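Larkano Forums > Craft, Hobby & Paper > Storage and Tidying

Thread: Boxes with paintings on the lid, keep or bin? (and what to do about a speckled worktop)

Started by brumerbelle
Posted Dec 31, 2021

Evening all. I'm spending the last night of the year sorting the craft table, which tells you how wild my life is. I've got a pile of nice boxes that things came in (puzzles, notelets, chocolates, a set of Hopkin pencils I've never dared sharpen) and I can't bring myself to flatten them. My sister says a box is rubbish the minute you've had what was in it out. I say a pretty box is half the present!

So, two questions. Do you keep yours, and if you do, what goes in them? And second, does anybody else lose everything on a speckled table? I put down a bead or a pin and it's gone for good.

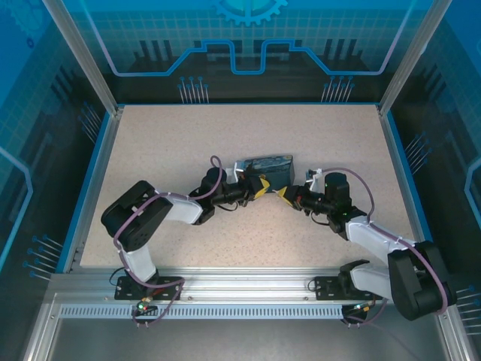
I've always been a sucker for anything with a painting on it, mugs, tea towels, the lot, and it got worse after I found the bargain shelf at the garden centre. Most of what I buy there is boxes, if I'm being truthful, and I've paid as much as 12 pounds for one with nothing in it. The dark blue ones are my weakness. A lid with a swirly starry-night sort of painting like that one would never see my recycling bin, and it shows up a treat on a beige speckled top, so at least I'd know where I'd left it. Anyway, talk me out of it, or don't.

inkypaws wrote:
Keep! I've got 7 on the shelf over my desk and every one is in use. Washi tape in one, stamps in another, and one for bits of ribbon too short to be any good that I'm keeping regardless. The trick is a little label on the short end so you don't spoil the picture. I cut mine from old Brumer file dividers, the buff ones.

old_glue_pot wrote:
Going to be the grump. Printed lids scuff. You stack them, the corners go white, and in a year you've got a tower of tatty boxes you feel guilty about. I had a big clear-out in December and got rid of the lot, then bought 6 plain clear tubs with clip lids. I can see what's in them and I've stopped buying ribbon I already own.

brumerbelle wrote:
But clear tubs are so ugly, glue pot! It's like living in a stockroom.

old_glue_pot wrote:
A stockroom where you can find the scissors.

inkypaws wrote:
You can wax a card lid, you know. A thin rub of clear furniture wax, leave it overnight, buff with a sock. Try it on the bottom of the box first in case the colour lifts. Mine have been fine, apart from one with gold on it that went a bit dull.

teasel80 wrote:
Somewhere in the middle here. Pretty ones for what's on show, tubs for the cupboard. I do think a rectangular box beats a round one every time, you can't line round ones up and they roll off when the cat goes past. My limit is whatever fits on one 80 cm shelf. New one in, old one out.

On the other thing, yes to the speckly top. We've got one in the back bedroom, cream with all sorts of flecks in it, and it hides dirt beautifully, but it hides pins beautifully too. I work on a dark tray now. An old baking tray with a bit of navy felt stuck in does the job.

old_glue_pot wrote:
Agree about the tray. See, I'm not against everything.

marrowfat wrote:
Can I stick up for speckled tops? I had a glossy white one before and it showed every single pencil smudge. I was forever at it with the Dustard spray. The flecky one gets a wipe with a damp cloth when I remember and looks the same before and after (make of that what you will). For finding pins, put a torch flat on the table and look along it. They throw a shadow and up they pop.

teasel80 wrote:
Torch is a good shout. Also look at the table from low down at one end, it's surprising what you spot.

brumerbelle wrote:
Right, I've been and had a go. Cleared one end, did the torch, found two pins and an earring back I'd given up on. One thing I've noticed is how much nicer a bare stretch of tabletop looks with just its little grey and tan flecks, and if it's got a blue strip along the edge so much the better. I might even keep mine like that for a week.

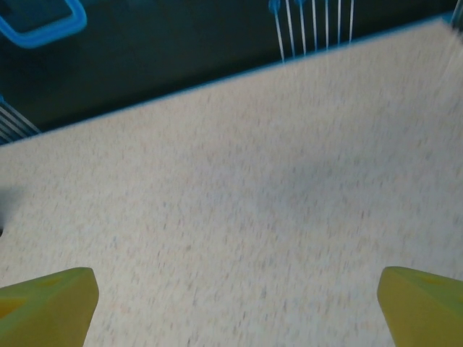
Re: Boxes with paintings on the lid, keep or bin?

marrowfat wrote:
A week! I'll give it until you next go to the garden centre.

inkypaws wrote:
So are the boxes staying or what? You've gone quiet on that bit.

brumerbelle wrote:
Staying, but I'm having teasel's shelf rule. The chocolate ones can go, they still smell of mint and it gets into the paper. Does anybody want a round tin with robins on? I'll post it if you cover the stamp.

old_glue_pot wrote:
Go on then, I'll have the robins. Not a word from any of you.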